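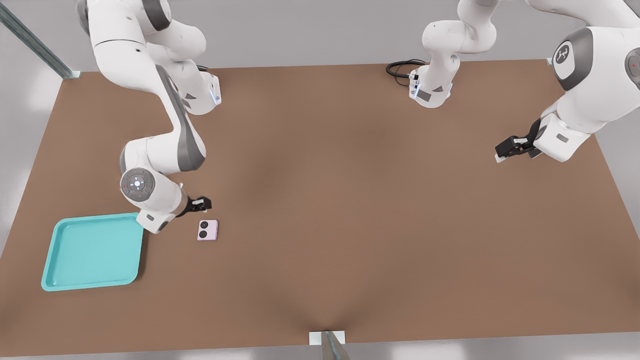 *Reddish brown, matte finish. Computer render.*

Oct 29, 2019

The dining table is done, or done enough to eat on. A few people asked what I used on it and what it cost, so I'm writing it down while I still have the receipts.

We had been without a proper table since the move to Lumness. The old one was too wide for the new kitchen and went to my sister. After that we ate at the counter, which was fine for two people and bad for four. I looked at new tables in September and didn't like much. The one I did like was an Öberg extending table for $279, but the legs were set in so far from the corners that anyone on the end would have had a knee against one.

Then Randi Hellström, who lives across the street, said her aunt was clearing out a house in Flurness and had a table nobody in the family wanted. It was $34 if we carried it out ourselves. We drove over after work and it was already getting dark, so I bought it by flashlight. It was solid, it didn't rock, and it fit in the back of the car with the legs off and the hatch tied down.

In daylight it looked worse. The varnish had gone sticky along both long sides, where people rest their forearms. There was a white heat mark close to one end and a row of small dents that Randi says came from a pasta maker clamp. Somebody had also written part of a phone number into it with a ballpoint pen, pressing hard.

**Stripping**

I started with a scraper because I had one. A sharp card scraper takes old varnish off quickly and makes less dust than sanding. It also makes your thumbs sore after twenty minutes. I did half the top that way and then gave up and bought a can of stripper gel for the other half.

The gel worked on the thick parts and smeared on the thin parts. If I did it over, I'd use it only on the edges, where the varnish had run and built up into drips, and scrape all the rest. Keep the garage door open. I thought I had enough air with the door up a foot and had a headache by supper.

**Sanding**

I borrowed a sander from Valter Myklebust at work. He lent it with a full box of discs and told me to throw them out sooner than I wanted to. I started at 80 grit, went to 120, and finished at 180. The phone number came out at 80. The clamp dents did not, and I stopped trying once I could see I was making a dip in the top.

Some of the dents came up with steam. You put a damp cloth over the dent and hold a hot iron on it for a few seconds, then check. The shallow ones nearly went away. The deeper ones are still there and I've stopped seeing them.

Between 120 and 180 I wiped the top with a wet rag and let it dry overnight. This raises the grain, so the last sanding can take it back down. I skipped the step on the legs and they feel a little rough.

**Color**

This took longer than anything else. I wanted a reddish brown with no shine. The stores here mostly carry stains that are either orange or close to black. I tried three on the underside of the table, each on its own square, and let them sit for two days before I judged them. All three dried duller than they looked wet.

The one I used is a Grimeck oil stain in a color they call chestnut. One coat was too pink. Two coats were right. I put it on with a folded T-shirt, working with the grain, and wiped it off after eight minutes. The can says five to fifteen. My first pass at fifteen, on the underside, was blotchy.

I did the top in one go, without stopping, with my phone in the house. If you stop halfway across, you get a dark line where the wet edge overlaps the dry one. There is a line like that on one of the aprons, from when the doorbell rang.

**Topcoat**

I used a matte hardwax oil, two thin coats a day apart. It doesn't protect as well as polyurethane does, but when it wears you can fix one spot without redoing the whole top. With kids over most weekends, I expect to be fixing spots.

Thin means thin. The first coat looked like nothing was there. I added more near one end and that patch stayed tacky for four days, until I rubbed it back with a white pad and some mineral spirits.

Lay the used rags out flat, outdoors, until they're stiff. Don't ball them up and put them in the trash. Oily rags can heat up on their own and catch fire.

**Cost**

With the table, stripper, stain, oil, rags, and a new scraper, I spent $129. The sander was free except for the discs I owe Valter. I didn't keep track of hours, but it took up most of my evenings for around three weeks, and the car was parked on the street the whole time.

We moved it in with the legs off again. One of the bolts had stripped, so I drilled that hole out and put in a threaded insert, and then did the other three legs so they'd match. The table doesn't wobble. The floor slopes a bit toward the back door, so there's a felt pad under two of the legs.

Chairs are next. We have two that match each other and a stool. Randi's aunt still has a set of six in the basement, but she wants them gone as a set, and I haven't measured whether six will fit.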